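The wardrobe that wants you to feel bad

Every October the same advice comes round. Turn all your hangers backwards, we are told, and in spring get rid of whatever hasn't moved. I have tried it twice. Both times I ended up throwing out a perfectly good raincoat during a dry spell, and buying another one when it broke.

The capsule wardrobe people go further. Illby, which sells a decluttering course in 8 parts, wants its customers down to 20 garments a season. Why 20? The course never says. It does recommend a linen shirt, and the linen shirt is for sale on the next page.

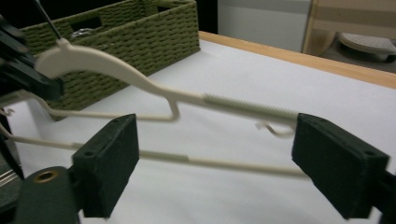 Who gains from the clear-out

Nosipho Hendricks ran a charity shop in Jollolthorpe for nine years and has little patience with any of this. "January was bin bags to the ceiling," she told me. "Most of it we couldn't sell. By March the same people were in buying more." She reckons a coat that stays at the back of a cupboard does less harm than one sent off to be someone else's problem – and I find that hard to argue with.

Then there is mending, which gets three lines in the Illby course and a photograph of a button. A dropped hem takes an evening. 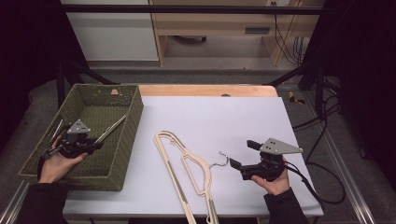

Is a small wardrobe cheaper in the long run?

Only if you stop shopping once you have it. The savings come from buying less, and you can start that tonight with the cupboard exactly as full as it is now.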